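**Honthorpe hard wax oil for worktops and tables**

Honthorpe is a clear finishing oil for indoor timber surfaces in regular use, including dining tables, workbenches, counters and library desks. It is supplied by Trivotar to schools, catering establishments and private households, and is available in matt and satin.

The oil is absorbed into the upper layer of the timber and hardens there. It leaves a thin protective film which may be repaired in patches, without the need to strip the whole surface. Customers who have previously used varnish should note that all traces of it must be removed before the oil is applied.
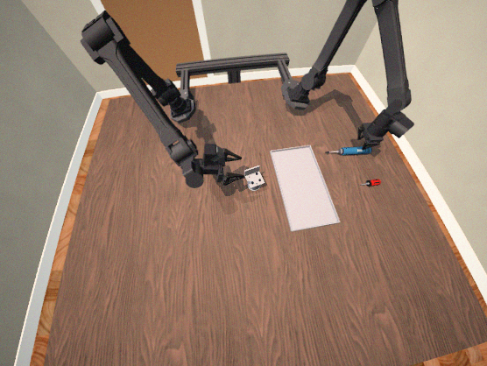
Preparation has a greater effect on the result than any other stage. The timber should be sanded in the direction of the grain, finishing with a fine paper, and all dust removed with a vacuum cleaner and a dry cloth. Water should not be used at this stage. Oily timbers such as teak and iroko should be wiped with a suitable solvent and left until fully dry.

**Application**

Stir the tin thoroughly and do not shake it. Apply a thin coat with a short-haired brush or a lint-free cloth, working along the grain, and remove any surplus within 10 minutes. Allow 9 hours between coats in a heated room. In November and the colder months that follow, unheated workshops will require longer, and the surface should be tested with a dry fingertip before work continues.

Two coats are sufficient for most tables. End grain, and the area surrounding a sink, will normally take a third.

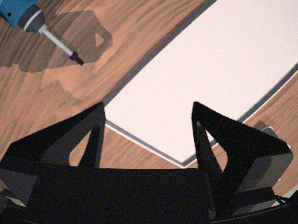

*Warm brown grain on a wooden tabletop.*

**Colour and grain**

The clear oil deepens the natural colour of most timbers. Pale woods such as ash and maple will yellow slightly. Customers who wish to avoid this should order the Coşkun tint, which contains a small amount of white pigment and is sold in the same sizes. The tint is not recommended for dark timbers, where the pigment may collect in open grain. A test on an offcut or on the underside of the table is advised in every case.

**Care**

Wipe up spills promptly and clean with a damp cloth and mild soap. Scouring pads and bleach will damage the finish. Hot pans should be placed on a stand. 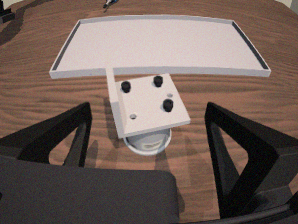
Where a surface has become dull, a single maintenance coat will generally restore it. Local marks may be rubbed back by hand and oiled again, blending outwards into the sound finish.

**Sizes and supply**

- Sample tin, 300 ml, clear matt only
- Standard tin, 2 litres, matt, satin or Coşkun tint
- Trade drum, 10 litres, matt or satin

Orders are dispatched from the Pundthorpe depot. Trade drums are sent by pallet and require a signature on delivery. Opened tins should be resealed firmly and stored upright, away from frost.

**Safety**

Cloths soaked in oil may ignite without warning. Lay them flat outdoors to dry, or place them in water in a lidded metal container before disposal. Keep the product away from children. A safety data sheet is available from Trivotar on request.

Page last revised Dec 19, 2025.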